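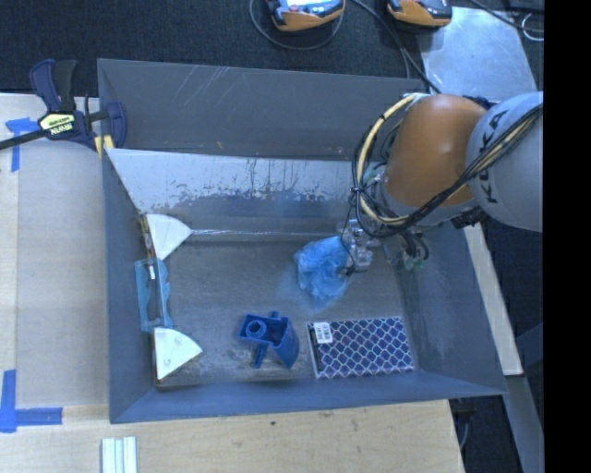
Ten years on the returns floor at Vorkari, the last 14 months of it with picking arms. People keep asking me what changed, so I'm putting it in one thread.

Before the arms, a returns station was one person, one bin and one scanner. You reached in, pulled something out, found the barcode, scanned it and set it on the right belt. The target was 157 items an hour.

The bins are deep. If you're short you go in up to the armpit for the last few things. Metal walls, metal floor. I had a bruise under my right arm for most of 2016.

We started with 2 arms on the day shift. The company that set them up is called Milarero. They sent Indrek Kütt over for the first month and he stayed mostly on our side of the tape, which I appreciated.

Nobody was laid off at our site. I know that isn't true everywhere. We did stop replacing people who left, and the night crew is smaller than it was. I count that as a change even if the newsletter doesn't.

What the arms do well: boxed things, books, anything with a flat face and some space near it. They don't get slower at 3 pm. I did.

What they do badly: crumpled plastic, mesh, anything thin lying flat against the floor of the bin, anything jammed up by a wall. It tries, it tries again, then the light goes amber and one of us walks over.

So the job now is walking over. I look after four stations instead of standing at one. Some hours I get six calls, some hours I get thirty. There's no rhythm to it and that took me longer to get used to than anything else.

Geum-ok Shin on my crew had the best hands on the floor. She could find a barcode by feel. That skill counted for a lot in the old setup and counts for very little in this one. She moved to repairs in May and says she likes it. I miss working next to her.

Pay: the arm tender grade is 70 cents an hour above the old sorter grade. It took until the second round of talks to get that. Rochelle Bellamy did the talking for us and she did it with a folder of our call logs, so keep your logs.

Training was two half days. It should have been a week. Most of what I know about clearing a stuck pick I learned from Aidan Mac Suibhne, who learned it by getting it wrong on nights.

My shoulder is better. I'm putting that in its own post. I used to ice it every night and now I don't.

My feet are worse. I walk a lot more, all on concrete. Ask for mats at the stations and ask early, ours took from winter to spring to show up.

If your place is getting arms, three questions to ask before they're bolted down. Who answers the calls at break time? What grade is that job? What happens to the hourly target for the stations that stay manual?

We forgot the third one. The manual target went up to 170 and we're still arguing about it. Next meeting is Thursday.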